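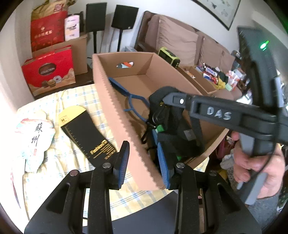
*Figure 1. Open carton and lower snack tray on the bed, sorting stage.*

## 1. Background

This report covers the packing and storage component of the Hirken small-spaces project. The brief asked each group to take one furnished bedroom, record how loose belongings were being stored, and propose a container system that used only second-hand cardboard. Our group was assigned a room in the Dalum residence. The bed was the only horizontal surface large enough for sorting, so all work was carried out on it, over a checked sheet.

The spending limit was $31 for tape, labels and liners. No containers could be purchased.

## 2. Items and existing storage

Belongings were grouped by how they were handled, not by owner or value. Four groups were used:

- **Group A – long or rigid items.** Tools, straps and cables. The blue tool with the hexagonal loop at the end of its long handle belongs here.
- **Group B – snacks.** Wrapped bars and small packets.
- **Group C – flat items.** Paper goods, insoles, folded fabric.
- **Group D – gift packaging.** Boxes and bags kept for reuse, including the red box marked "COLLECTION" and the red gift bag with gold patterns.

Group D was left on the dark wooden shelf. It is light, it is rarely needed, and moving it would have used bed space for no benefit. The small white product box with blue printing stayed with it pending a decision on its contents.

The insole was a point of disagreement. It carries a printed scale along one side and can be trimmed to fit, so one member wanted it in Group A beside the cutting tools. It was placed in Group C on the basis of shape.

## 3. Container selection

Cartons were collected from the loading area at Gulus, a grocery wholesaler near campus. Three features were checked: wall condition, wall height, and whether the base flaps still met squarely.

The main carton has a heart-shaped cutout in one wall. In the first round of selection we marked cutouts as a defect, as they reduce the amount of board available to carry load. This was revised. With the carton set in front of a lower tray, the cutout gives a view through to the colours of the items behind, and the tray can be checked without shifting the carton. For light contents the loss of strength was judged acceptable.

The scalloped top edge of the carton was retained. Trimming it straight would have lowered the wall and exposed the cut flutes along the full length. Taping over it was tried on an offcut and the tape lifted at each curve.

## 4. Load check

A simple bench check was done on a spare carton of similar size. Weight was added in 400 g bags of rice, spread evenly over the base, and the carton was lifted by opposite walls after each addition.

| Configuration | Load at first visible wall bow |
|---|---|
| Plain carton, no liner | 2,000 g |
| Plain carton, folded liner on base | 2,800 g |
| Carton with one wall cutout, folded liner | 2,400 g |

The contents assigned to the main carton weighed 1,425 g on a kitchen scale, which is below all three values. The check was run once per configuration. It should be read as a guide to relative performance only, and humidity in the room was not controlled.

## 5. Layout

The Chacko method, introduced in the second-term studio, places the tallest container closest to the user and steps down toward the back. We had expected the opposite order to be more practical. In use, the tall wall kept straps and cables from sliding over into the snack tray, and the tray stayed visible through the cutout.

Straps and webbing remain the weakest part of the system. They do not hold a folded shape and they catch on the corrugated edge when pulled out quickly. A cardboard divider was drafted but not built before the Friday review.

## 6. Results and remaining work

The group timed retrieval of a named item before and after sorting. Mean time dropped from 82 seconds to 31 seconds, although the person retrieving had also helped pack, and this favours the second figure. A repeat with someone from another group is planned.

Outstanding tasks:

1. Build the divider for Group A.
2. Label the carton on the two short walls.
3. Decide whether the cushion with the 蘇州 lettering stays on the bed or moves to the shelf.
4. Weigh the snack tray, which was missed.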